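Spent most of May with the Grunel planner on our two-arm tables at Watthorpe. I've been asked by enough people whether it's any good that I'll put it in a thread. Short version: parts of it are, and they aren't the parts in the announcement.

**1/** What's claimed: "collision-free bimanual planning in cluttered scenes, out of the box". I have been sold a lot of boxes. The first thing I do with one is look for the config file, and this one has four, two of which override each other depending on which launch script you start from.

**2/** Our setup is dull on purpose. Two arms facing each other across a table, a few household things to pick up, a shelf at the back. If a planner can't cope with mugs I don't much care what it does in the simulated warehouse on the website.
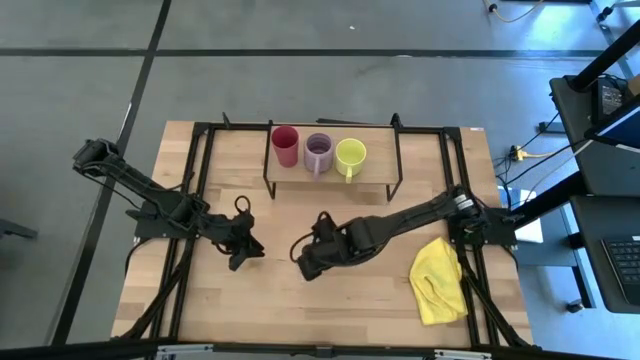
Mug shelf at the back, yellow cloth bottom right.

**3/** Start with the good bit. With both grippers working close together in the middle of the table, Grunel is calm. Our old planner treated the other arm as a static lump and replanned every time it twitched. Grunel plans the pair as one thing and you can feel the difference.

**4/** Now the price. The joint plan takes longer, and when it goes past the 600 ms timeout it drops back to planning one arm at a time. It does this silently. There's a line in the debug log and nothing at all at the normal log level.

**5/** So you can run a whole afternoon believing you're testing the clever planner while the plain one does the work. I did. I only caught it when I plotted plan times and saw a flat wall of points sitting at 600.

**6/** I reported it. The reply was that the fallback is "a robustness feature". Fine, keep it, but print a warning. A robustness feature that hides which code is running is a bug with better manners.

**7/** Next, cable loops. The arms carry loops of cable above the grippers, and the collision model that ships with Grunel knows nothing about them. You can add capsules by hand. Musyoka Mwakalinga did ours and it took him a morning, mostly spent finding out that the padding is in metres in one file and millimetres in the other.

**8/** Several people have told me I should use the learned collision checker instead. Maybe. I'd want to see what it was trained on first, and the model card says "diverse manipulation environments", so I'm none the wiser.

**9/** Perception. Grunel doesn't do its own, it takes whatever depth you hand it. We hand it Zedness, which fills in holes in the depth map with a network. On mugs, on wood, on the cloth, I've no complaints. It's tidy and it's quick enough.

**10/** Clear things are another matter. Raw depth over clear plastic is full of holes, and at least a hole is truthful. Zedness fills the hole with a nice smooth surface, quite often the tabletop behind. The planner sees free space and plans straight through it.

**11/** The confidence map ought to save you. In our logs, confidence over transparent objects was often as high as over bare wood. I don't know what that number is meant to measure. I've read the docs page three times and I don't think the person who wrote it knew either.
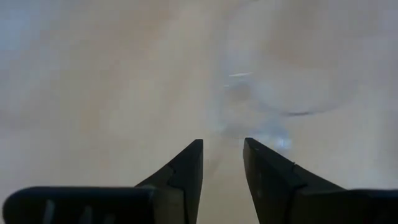 **12/** What we do now is crude. If the wrist view and the fixed view disagree about height in a patch, mark the patch as occupied and slow down. It's twenty lines of Python, it has no network in it, and I trust it more than anything else in the stack.

**13/** It's also too cautious. It will slow down for glare on a shiny table, which we have plenty of. I'll take a slow arm over a confident one, but if you're paid by the pick you may feel differently.

**14/** Numbers, for those who like them. 388 logged attempts with Zedness on, mixed objects. I went through the failures by hand. The largest group by a long way was "planned through or into something transparent". The second was glossy things with ridges, where the depth comes out as mush between the ridges.

**15/** I'm leaving out a success rate. It would depend entirely on how many mugs I'd put in the mix, and I could get you any figure you fancied by Tuesday lunchtime, or any other lunchtime. Please keep that in mind when you read other people's.

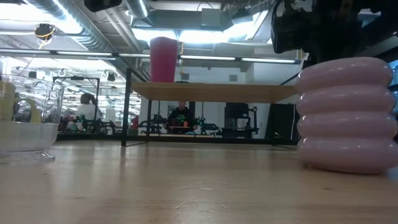

Hard mode: glass bowl on the left, pink ribbed thing on the right.

**16/** Latency, as it always comes up. The docs say camera to command in "real time", a phrase that should cost people money. We measured 300 ms end to end with everything switched on. That's fine for a mug on a shelf. For a handover between arms I'd want it a lot lower, and most of it is spent copying images between processes.

**17/** You can get some of it back by using shared memory, which is supported, and undocumented, and switched off by default. Look for the flag in the tests folder. Yes, the tests folder.

**18/** A word on replay, where I'm properly grateful. Grunel saves the planner's inputs along with its output, so you can rerun a bad plan at your desk with the same data. It's the one feature I'd fight to keep. It's also how we pinned down everything in posts 9 to 11.

**19/** Catch: replay doesn't save the random seed unless you ask. So the first week of my bad plans all came back as good plans. Set `save_seed: true` before you do anything else. I've no idea why you would ever want it false.

**20/** Someone will bring up Þórarinsdóttir's write-up, where the same planner looks far better than mine does. I've read it and I think it's careful work. It uses opaque objects and known meshes throughout, and says so in the setup section. The people quoting it at me tend to have skipped the setup section.

**21/** Would I keep it? For the two-arm planning, yes, with the timeout warning patched in and the cable capsules added. The "out of the box" part I'd strike from the page. Zedness I've switched off for anything see-through, so in practice I have a list of object names in a text file, and I'm not proud of it.

**22/** Our patch for the warning is 3 lines and I've sent it upstream. No answer yet. If you've got the learned collision checker running with loose cables on real arms, send me logs. I don't need the video.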